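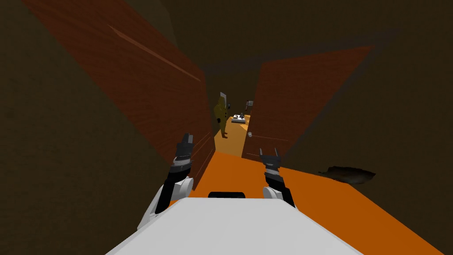 ## Lerkmont issues gripper maintenance procedure for two-armed mobile robots

**ITMONT, March 2020.** Lerkmont today released a revised setup and maintenance procedure for two-armed mobile robots fitted with two-fingered grippers. The procedure was prepared in simulation with the Stedilex software package and applies to the robot model in use at the Tsoukalas site.

The revision changes the order of work. Arm joints are now zeroed before the grippers are calibrated, and both grippers are opened fully before the robot is driven toward a doorway. Finger alignment is checked over a flat surface, with nothing between the fingers. A difference in tip height of more than 2 mm requires the finger mounts to be reseated and the check repeated.

"The earlier text let technicians calibrate a gripper against an arm that had not been zeroed," said Guðlaug Snorradóttir, head of service engineering at Lerkmont. "The offset then had to be found and removed by hand." 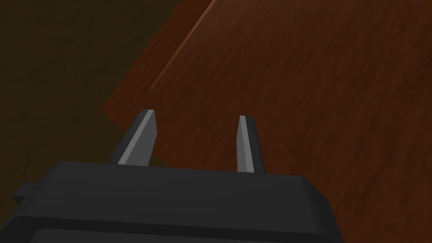 **How often does the finger alignment check have to be done?**

Every 1,000 grip cycles, and again after any finger is replaced. The check takes 30 minutes for both arms.

Wrist fasteners are to be inspected every 6 months under the new schedule. Calibration files saved under the previous procedure can be loaded, but must be confirmed by one full open-and-close cycle on each arm before the robot returns to service.

The procedure is available to service contract holders on request. A supplement on base wheel replacement will follow in May.

**Contact:** Lerkmont Service Engineering, Itmont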